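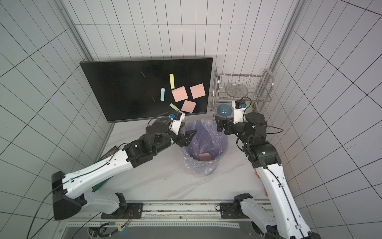

Week 14 handout: what a success rate hides

Papers on note-removal tasks like to report one number. Last September the Polberg policy scored 70 out of 100 on ours, and I would not trust it with my desk. Ask what counted as a success. Ask who reset the table.

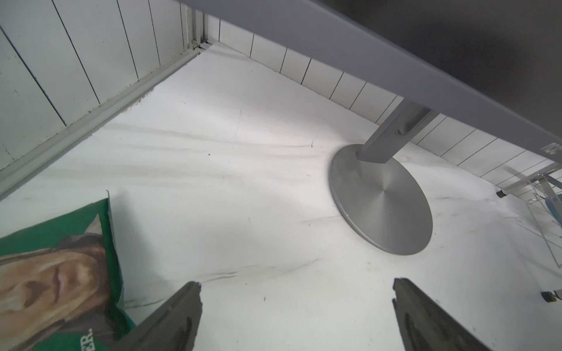 Fig. 2. Wrist view, fingers open, nothing held.

A wrist view tells the policy little about the rest of the table. Planners that assume otherwise, Munon included, will happily plan a grasp on stale state. Log the age of every
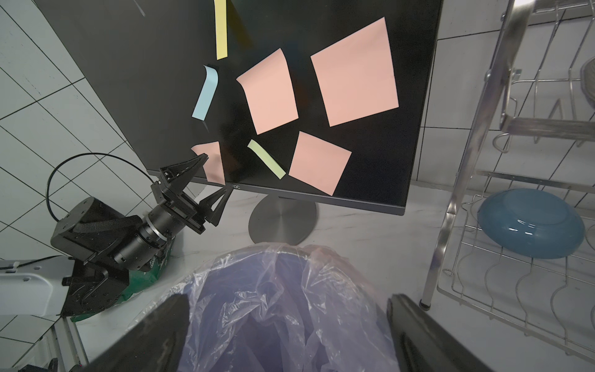
observation, and throw out any run where you can't.

Before the lab, read the Tóth notes on retries. Of 141 logged grasps, how many were second tries?
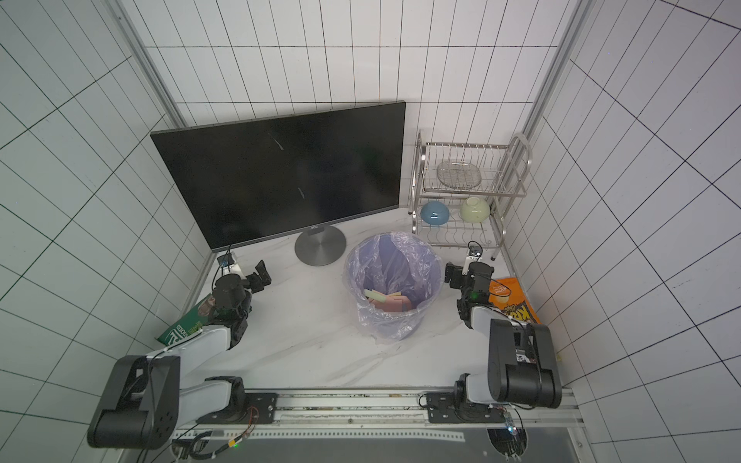 Robot Software Group, Department of Computing

Your checker must decide "done" from images alone. A dark screen with no notes found may mean a clean screen or a weak detector. Show me which.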